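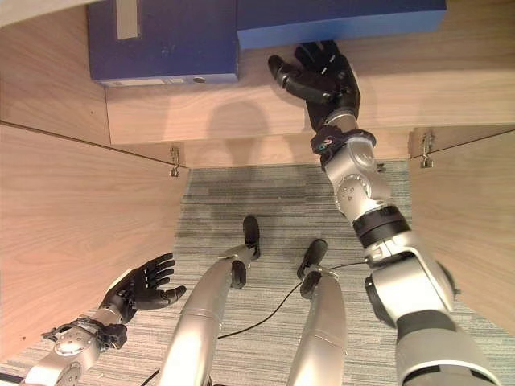
Ticket 2509
Site: Trulari, records room
Raised by: Meinir Harries
Category: Furniture and storage
Priority: Normal
Status: Resolved

Problem as reported

The wooden shelf unit in the records room rocks when anyone puts a box on it or takes one off. It started after the carpet was laid in September. The boxes slide forward a little each time and one of the Lacson document boxes has already come off and split at a corner. The unit is a Hendex and was fine on the old floor. I have tried pushing it back to the wall and it comes away again within a day or so.

Please can someone look at it before we bring the rest of the files up from the ground floor.

First reply, Valtano facilities desk

Thanks Meinir. Before we send anyone, could you check the following and let us know?

Is the unit fixed to the wall, or standing free?
Does it rock front to back, side to side, or both?
Are the heavier boxes at the top or the bottom?

In the meantime please take anything heavy off the top shelf.

Reply from Meinir Harries

Standing free. There is a bracket at the back but no screw in it. It rocks front to back only. The heavy boxes were at the top, as those are the years we get asked for most. I have moved them to the floor of the store cupboard for now.

I put a level on the middle shelf and it leans forward. At the front edge it is down by around 10 mm compared with the back.

Visit notes

Unit emptied and pulled forward. The carpet gripper strip runs under the back feet, so the back sits higher than the front. The wall bracket was left undone when the unit was moved for the carpet fitters. Shelves themselves are sound. One shelf peg missing on the left, replaced from stock.

Work done, in order:

1. Packed the 2 front feet with hard plastic shims until the level read true both ways, then trimmed the shims flush so they do not catch on shoes.
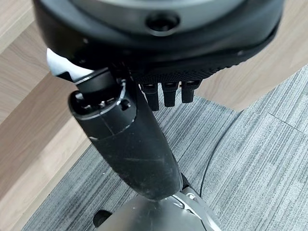 2. Refitted the wall bracket with a new plug and screw. The old hole had crumbled, so the new one is slightly higher up.

3. Pushed down on the front edge of each shelf in turn. No movement.

4. Put the boxes back with the heaviest on the bottom and labels facing out.

Advice given

Keep the top shelf for light boxes only. Lift boxes off with both hands and do not drag them, as dragging pulls on the bracket. New carpet settles under weight, so the level should be checked again in a month. If it has dropped at the front, add a thin shim and leave the bracket alone.

Follow-up from Meinir Harries

Checked the level this morning and it is still true. Boxes are staying put. The rest of the files are now up and on the lower shelves. The split box has been replaced.

Happy for this to be closed.

Closed by Valtano facilities desk. Reopen under the same number if the rocking comes back.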